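What Is a Docuseries?
By Austra Ramanauskas
Kids' Explainers

You may have heard a grown-up say they stayed up late watching a docuseries about a singer or a soccer player. The word is made from two others: documentary and series. A documentary is a film about real people and real events. A series is a show told in episodes. Put them together and you have a true story told in parts.

Many of them are about famous people. Some are about sports teams, animals, or a single town.

How is it different from the news?

A news report usually covers one event and is finished quickly, often the same day. A docuseries can take more than a year. The people making it talk to their subject again and again, and they look through old letters, home videos, and photo albums.

Take a made-for-TV series like "Altitz," which follows a folk singer named Zorica Delić. It has 3 episodes. The first is about her childhood in Doverville, the second is about her first tour, and the third is about the year she stopped singing. To make it, the crew recorded over 24 hours of interviews. Most of that never appeared on screen.

Who does what?

The director decides what the story is about and how it will look. Walter Agudelo directed "Altitz," and he also asked most of the questions.

The producer plans the days, pays the bills, and gets permission to use things that belong to other people, such as songs and family pictures.

The editor watches everything and picks the parts that go in. Sorin Shehu edited all three episodes. His list of clips had 1234 lines on it.

The researcher checks facts. If someone says a concert was in December, the researcher looks for a ticket, a poster, or a newspaper that shows the date. People often remember things wrong - even their own weddings.
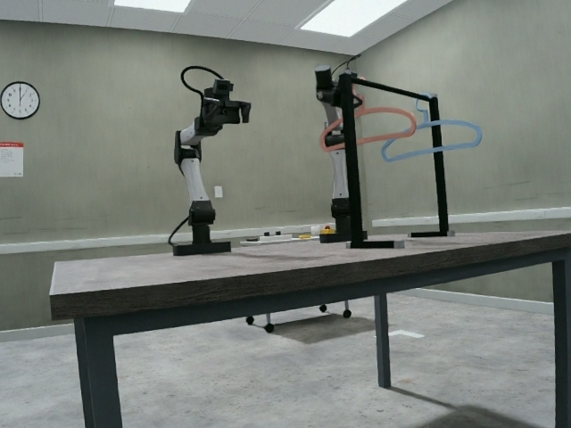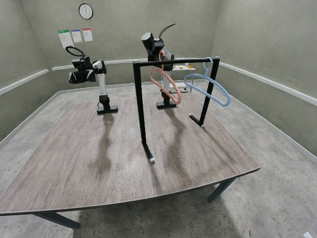
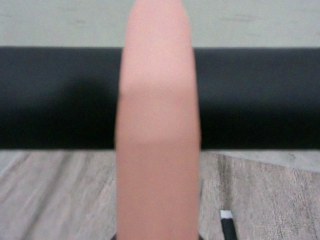
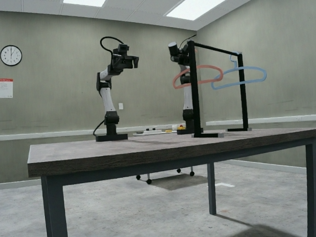 Is everything in it true?

The events should be true, but a docuseries still leaves things out. Someone chose which stories to tell and which people to interview. If a singer and her old manager had an argument and only the singer is interviewed, you are hearing one side.

Sometimes the famous person helps pay for the series or has a say in what goes in. A careful viewer reads the names at the end to find out who made it.

You may also see actors playing out something from the past. This is called a reenactment. Good shows put a label on the screen so you know.

Why do famous people agree to be in one?

Some want to tell a story in their own words after reading other versions in magazines. Some have a new album or book to sell. Some are paid. It can be a mix - and some say no, as Delić did for 10 years.

Words to know

Archive: a collection of old pictures, papers, and recordings.
Credits: the list of people who worked on a show.
Footage: anything that has been recorded for a film or show.
Narrator: the person whose voice explains what is going on.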